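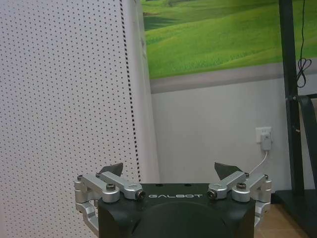

*Title slide. Black gripper housing with GALBOT lettering, silver linkages at the sides.*

# Answering access requests when you don't have a privacy team

Notes for the July 2020 session. Forty minutes with questions. Kaede Arai is chairing and will do the introduction, so start straight in.

## Opening (3 min)

- I look after records at Dakatum. We sell and service heating equipment. The whole company is 61 people, and privacy is one part of my job.
- An access request is a person asking what you hold on them and for a copy of it. Under GDPR you normally get one month to answer. It can be extended in some cases and I'll get to that.
- Ask the room: who has answered one in the past year? Who has answered one from an employee? Expect fewer hands the second time. Employee requests are the harder kind and I'll spend most of the time there.
- Say early on that I'm not a lawyer. Moushumi Karunaratne is, she read these notes, and she is on the call for questions.

## What a request looks like (5 min)

Read the three openings out loud. Names are changed.

> "Please send me everything you have with my name on it."

> "I'd like to know why I was charged twice and who at your company looked at my account."

> "Further to my grievance, I want all emails about me between my manager and HR."

The second one is the one people miss. It came through the billing inbox and was treated as a complaint for nine days. The person never used the words "access request" and doesn't have to. Nine days is a lot out of a month.

What we changed after that:

- Billing, service desk and reception each have a half-page sheet with phrases to watch for.
- Anything that might be a request gets forwarded the same day. The desk doesn't have to decide.
- The date written down is the date it reached the company. We used to log the date it reached me, which was wrong.

Pause here for the spoken requests question, somebody always asks. Yes, a phone call can count. Write down what was said, then confirm it back in writing.

## Checking who is asking (4 min)

- If you already know the person and they write from the address you always use, you probably don't need a passport scan. Asking for one means you now hold a passport scan.
- For former customers we ask two things from the account, usually the service address and the month of the last visit.
- For someone acting for another person, ask for a signed authority. Don't send anything until you have it.
- Brunello Marino's story about the two customers with the same name in the same building. He said I could use it. Short version: the first draft had both service histories in it, and it was caught at the final read.

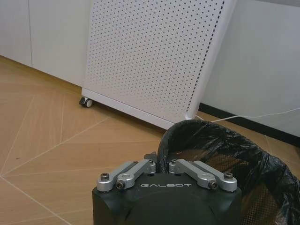 Searching is where the hours go, so the next part is slower. Take a drink of water.

## Searching (10 min)

Start with a list of places. Ours, on one page:

- Trivow, the customer database
- the shared mailboxes
- individual mailboxes
- the HR folder and payroll
- call recordings
- chat
- paper in the basement, which is mostly pre-2012 service sheets

The list took an afternoon to write and has been corrected four times. The last correction was a spreadsheet in the dispatch office with technicians' sick days in it. It had been there for years. It's gone now, and the data sits in the HR folder where it should have been.

**Search terms.** Full name, initials, employee or customer number, email address, nickname if there is one. For the grievance request we first searched full name only. People in an office don't use full names in email. Adding the first name and the initials found another 300 messages, and a fair number of them mattered.

**Who does the search.** Not the manager named in the request. In our case IT exported the mailboxes and I went through them. Thulani Tshabalala does the export now from a written list of terms, and he signs and dates the list.

**Stop deleting.** When a request comes in, the automatic mailbox cleanup for those accounts gets paused. Deleting things to avoid handing them over can be an offense in some countries. Say this plainly and move on.

**Narrowing.** You can ask the person what they're after. Most people tell you. You can't make them narrow it. Good wording: "To help us find what you need, is there a period or a subject you are most interested in?" Bad wording is anything that sounds like the request is a nuisance.

## Other people's information (8 min)

- The right is to the person's own data. It isn't a right to every document their name appears in.
- An email can be about three people. Take out the parts that are about the other two, unless they agree or it's reasonable to leave them in.
- Black marker over printed paper, then scanned, can sometimes still be read. Drawing a black box over text in a word processor doesn't remove the text. Show this on screen with the Ichikawa sample file - select all, copy, paste into a blank note.
- Keep an unredacted set and a note of why each thing came out. Ours is a plain table: page, what was removed, reason.
- Opinions about a person are that person's data. "He is difficult" is disclosable in most cases. Managers don't like hearing this. I now put it in the new-manager session.
- Legal advice is usually exempt. Copying a lawyer into an email doesn't turn the email into legal advice. Look over to Moushumi for this one if there are questions.
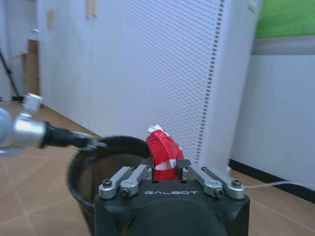
*Slide 13. Housing, linkage bars and screws.*

## Sending it (4 min)

Cover letter first, then the copies. The letter has to say why you hold the data, who you share it with, how long you keep it, where it came from if not from the person, and that they can complain to the regulator. We left out the retention part in our first two and had to write again.

Send by a secure link with the password by phone. Paper by tracked mail if they ask for paper. Someone who didn't do the work reads the full set before it goes out. Keabetswe Naidoo does that for us and she has stopped two.

If you're going to be late because it's complex, tell the person inside the first month and give the reason. Being busy or short-staffed isn't a reason on its own. With everyone working from home this spring we couldn't get at the basement paper for several weeks. We wrote to the person, sent everything else on time, and sent the paper when we could get in.

## Our numbers (2 min)

Last year we had 13 requests. Nine customers, three former employees, one current employee. The current employee took more hours than all the customers together. One customer request was answered late, and that was the billing inbox one.

## If there is time

- The Damer template for logging. It's free and it's fine. Delete the columns you won't fill in.
- Repeat requests. You can refuse one that is manifestly excessive, but you have to be able to show it, and we've never done it.
- Children's data. Skip unless asked, we hold none.

## Questions

Likely ones: fees (normally none), deceased customers (GDPR doesn't cover them, but check local rules), video doorbells on technicians' visits (pass to Moushumi).

Put the half-page desk sheet and the cover letter in the chat before the call closes. Kaede has both files as backup.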